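Recording your first pick-and-place set with the Bavex hand-held gripper

Once your Bavex is charged and paired (see the last page if it isn't!), the fun part starts. I'd pick one small job and stay with it for a while, and a hairbrush going into a little basket is a lovely one to begin on.

Clear a good stretch of table, set the basket down where you can reach it easily, and open a new session in the Sover app. Squeeze the grip once so the fingers open all the way, then press record. Move at the speed you'd use to hand something to a friend. Bring the handle in first, let it find the inside wall, and only then ease your fingers open and back away.

Stop the clip, shift the basket a few inches, and go again. I do 23 takes before a coffee, and the app will hold up to 800 in one session.
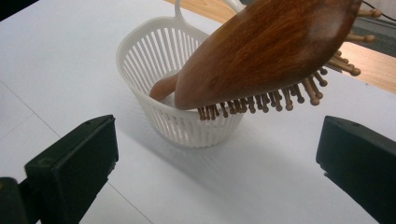

One reader wrote in to say that six takes in a row from the same side had left them with a very one-sided set, and that turning the basket between clips helped a lot more than adding new objects did.

When you're happy, tap Review and delete any take where you bumped the table.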